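Presby Robotics Club: Desk Sorting Project

Gallery, March 2018

Our club took on one job for the spring: get a book from one table into a file organizer on the next. The team works in the Yuen room after classes.
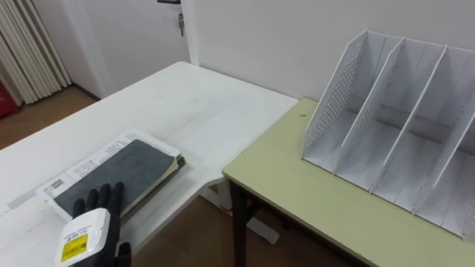 The right hand at the dark gray book, with the file organizer on the green table.

Abhishek Grewal wrote to us that his own team spent most of a semester on thin books and should have started with thick ones. He also asked whether we close the thumb first or last. Last, for now. Taner Coşkun wants to try it the other way once the current set of runs is finished.

About the task

A run starts with the arm at rest and ends when the book is standing in a slot and the hand has let go. We allow 6 minutes. Each student does 15 runs before handing over to the next person, and every run goes in the log, including the ones we stop early.

Montserrat Zepeda keeps the log and wrote the stop rules. Jui-lin Mak is working on the finger code, which stands at 409 lines. Paper under a book is still a problem for us, as the sheet tends to slide along with the cover. We are testing a slower approach from the spine side.

Students who want to join in October should talk to Rónán Noonan. You don't need to know how to program.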